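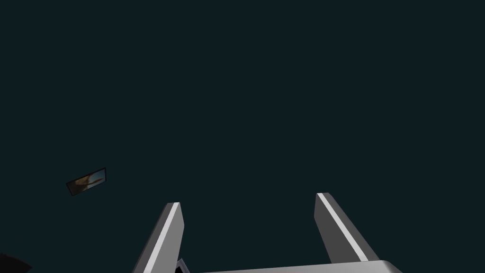
Princess wrote in the margin of my last page that if the blue is coming out green, the vat is fine and I am impatient. She has a point. I pulled the second skein at a count of twenty and had it under the tap before the air had done its work, so what I got was the color of a pond in a public park. Noted. Moving on.

November, indigo vat, continued

Vat is the small one, the fructose one, in the enamel stockpot with the chipped lid. Started last night at a temperature I would call bath and Detlef would call soup. Left it wrapped in the moving blanket. At 7:15 this morning there was a coppery skin on top and a decent flower in the middle, and the liquid underneath was a yellow-green I was happy with. Smell: wet dog, but a dog from a good family.

pH by strip was somewhere between the two boxes I always land between. Added a pinch more lime, stirred in one direction like a superstitious person, waited 22 minutes, tested again, same two boxes. Decided it was fine.

Yarn is the Misska, the undyed two-ply, 96 grams to the skein by our scale and never what the band says. Scoured yesterday. It drank water unevenly at first, so I suspect there is still spinning oil in it somewhere. Gave everything a second soak with a drop of dish soap and rinsed until I was bored.

Dips so far:

Skein A: one dip, five minutes, aired on the rack by the door. Pale, even, slightly gray. Nice, in a sensible-shoes way.

Skein B: see Princess, above. Re-dipped after lunch and aired properly. Recovered more than it deserved. One lighter patch near the tie, where I had the figure eight too tight. Ties on the rest are loosened.

Skein C: four dips, full airing between each. Very good until the third, then I could not see any change at all and did the fourth out of stubbornness. Will know once it has been rinsed and neutralized.

Skein D: the experiment. Dipped over the Drammont walnut from October, which was a brown of no particular ambition. Two dips. Result is close to black in the shade and a murky teal by the window. I like it a great deal. Detlef says it looks like the inside of a coat. I have decided to take this well.

Stock: 193 grams of indigo powder left in the jar from Mercado, which is enough for the blanket order if I stop making experiments and not enough if I carry on as I am. The Grirnmont lot is cheaper but has grit in it, and I spent most of last spring picking that grit out of a sieve. Ask Princess whether she still wants to split a bag of the good stuff.

Detlef wants to try the vat cooler and slower, with longer dips. His argument is that the rubbing off on people's hands comes from rushing the early layers. Mine is that it comes from not rinsing enough, and his rinsing is a gesture. We will do one skein each way and rub them both on the same white dishcloth. Loser cleans the stockpot.

By four the vat had gone tired and was turning blue all the way down. Fed it two spoonfuls of fructose, warmed it back up, put the lid on, and blanketed it. No more dips today. It wants the night off and so do I.

For tomorrow:
Vinegar bath for A through D, then the long rinse.
Buy strips. The old ones have been living over the kettle, and I no longer believe them.
Cut a sample from D before anyone claims it for a hat.
Label the walnut jar. Somebody has written NOT COFFEE on it, but the date is missing.

Glove report: left one leaks at the thumb. Thumb is blue.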